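Ticket 542: Gripper drifts left of grasp point on kitchen bench
Project: Vamar (student manipulation project, Grajales lab course)
Component: wrist camera, hand-eye calibration
Priority: normal
Status: open, waiting on parts

Problem
On the kitchen bench the gripper closes left of the planned grasp point. The error is small near the cutting board and grows toward the pot. Reproduced on 2 controllers with the same Watis build, so the controller is ruled out.

Steps to reproduce
1. Home the arm and load the bench profile.
2. Run the pick routine on the spoon.
3. Compare commanded and reached pose in the log.

Log
14:10 Ran the routine at default speed. Planner reports success, grasp check fails. Error code 322.
14:25 Cleared the stored offsets and reran. Same code.
14:40 Checked the fingertip bolts for play. None found.
15:05 Went through the wrist camera frames. Many are smeared while the arm is moving, and the pose estimator accepts them anyway. Exposure is set to auto in the Dristetti driver.
15:20 Saved views from this session attached.

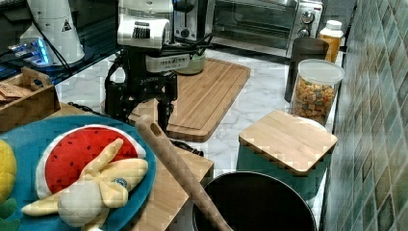
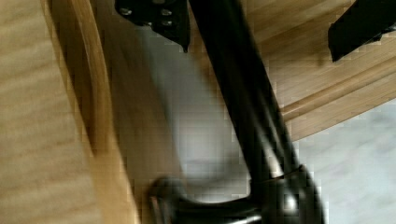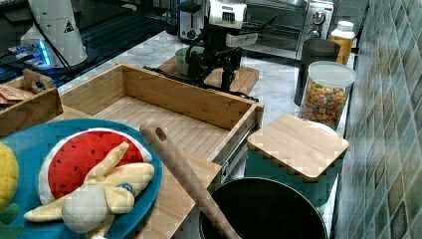

Attachments, in order: arm over the counter; wrist camera, motion blur; counter with the open bamboo box in view.

15:35 Fixed exposure in the driver config and dropped joint speed to 71 percent. Frames are sharper. Offset is smaller but still present.
15:50 Reran hand-eye calibration with the old target. Solver converges, residual still over our limit. The target has a bent corner and should not be used again.

Workaround
Keep exposure fixed and joint speed at 71 percent or lower. Do not use auto exposure for logged runs. Discard any run that returned 322, including those where the spoon was picked up.

Next steps
Print a new calibration target on rigid board. Add a blur check before the pose estimator. Repeat the pick routine at full speed after recalibration and post the residuals to this ticket.

Related: ticket 322 in the Watis tracker has the same number as the error code but is a separate issue (gripper timeout on startup).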